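Trerow Desk Mat, Large, Brown
Reviewed Apr 16, 2026

I bought the large Trerow mat to cover a white table that shows every pen mark and coffee ring. It cost $52 with shipping and arrived rolled in a cardboard tube. I had it on the table for 27 days before writing this.

Flattening took longer than the leaflet said. One short side kept curling up, so I left books on it for two nights. After that it lay flat and has stayed flat. There was a smell when I opened the tube, a bit like new shoes. It went away with the window open.

The surface is smooth but not slick. A ballpoint on a single sheet of paper writes well and doesn't poke through. My mouse tracks fine on it. Coffee wipes up with a damp cloth if you get to it the same day. I left one drip overnight and had to use dish soap, and there is still a faint spot if the light is low.

The underside grips well enough for typing and writing. If you lean on the front edge and push, it will slide. The cheaper Bullix mat I had before slid a lot more, and its corners frayed within a year. The Trerow edges are cut clean with no stitching, and so far they look the same as when it came.

Size is the main reason to buy this one. Measure first, and decide how much tabletop you want left over. Mine leaves a white band along the top edge and a narrow strip at the upper right, and I use the band for a pen tray when I'm working. 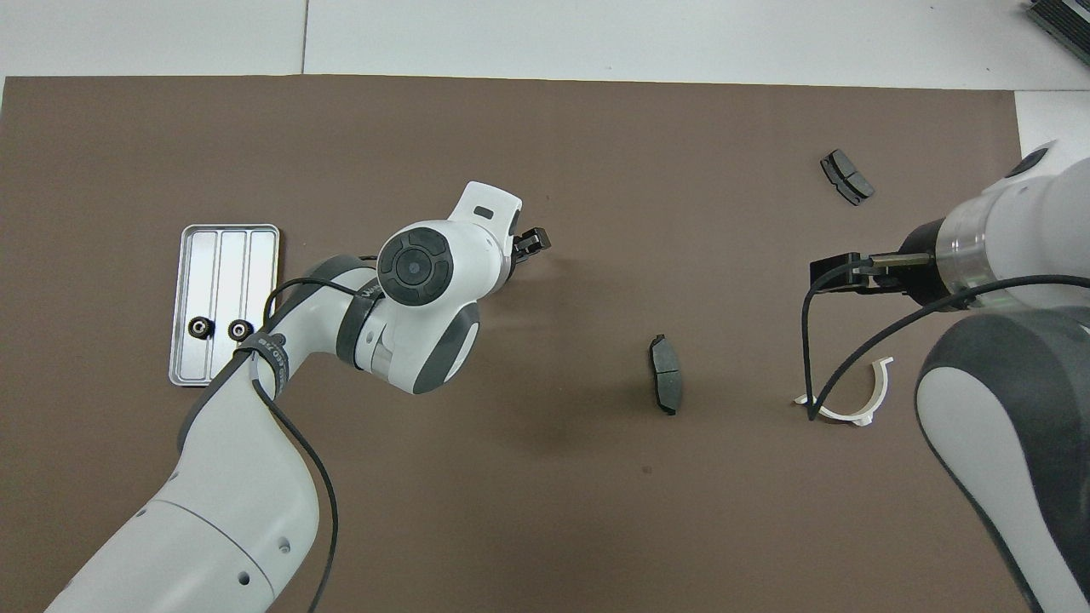 Color is a matter of taste, but brown has been easier to live with than the black Bullix was. Dust and eraser crumbs don't stand out as much. Against a white table the brown looks fairly dark, and it covers most of the top, so expect it to change how the whole desk looks. The gray version may be a better match if your furniture is light and you want the mat to blend in.

I would buy it again at this price. I wouldn't pay much more. Four stars, with one off for the curling and the coffee spot.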